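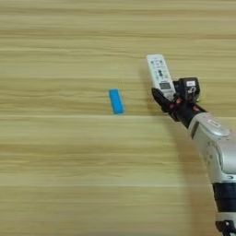 Remote in the gripper, blue block to its left.

Subject: Re: [mirholm-data] Tabletop set, which episodes to keep
From: Sekar Lumenta
Date: 17 March 2018

On Friday, Boateng wrote:
> Do we keep the episodes where the arm goes for the remote and
> has to try again? Nirau drops them. Also, are the objects
> supposed to stay in the same order every time?

Keep them, as long as the operator finishes the task in the same episode. Mark them "retry" in the notes column. I would like the policy to see some recoveries, and we can filter them out later if training goes badly. Episodes that were stopped by hand go in the reject folder.

On the order: within a block of 43 episodes, yes. Between blocks, shuffle the row and change the angle of the remote.
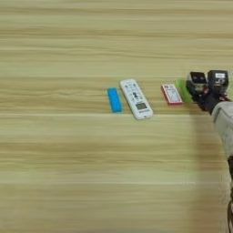
Gripper at the green piece, right-hand end of the row.

The target is still 800 episodes for this table. Please don't pad it with the easy ones. Blue block picks are well covered already — what we lack is the remote approached from different sides.

Watch for the arm hiding things from the head camera.

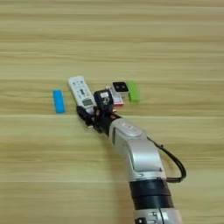

With the arm coming up from below, the wrist module sits right beside the pink and red box, and the fingers overlap the low end of the remote. Label what you know is on the table, including anything partly hidden. Vestis labeled only what was fully in view last December and we had to redo 3 blocks.

One more thing, about start poses. Begin recording before the fingers reach the object and leave 2 seconds at the end before you stop.
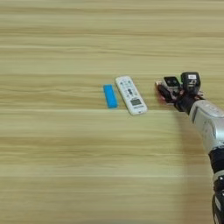

Fingers pointed at the remote, not touching yet.

Send me the episode numbers when a block is done and I'll run the check script that night. The task names on the wiki are the current ones, so please copy them exactly, lower case.

Sekar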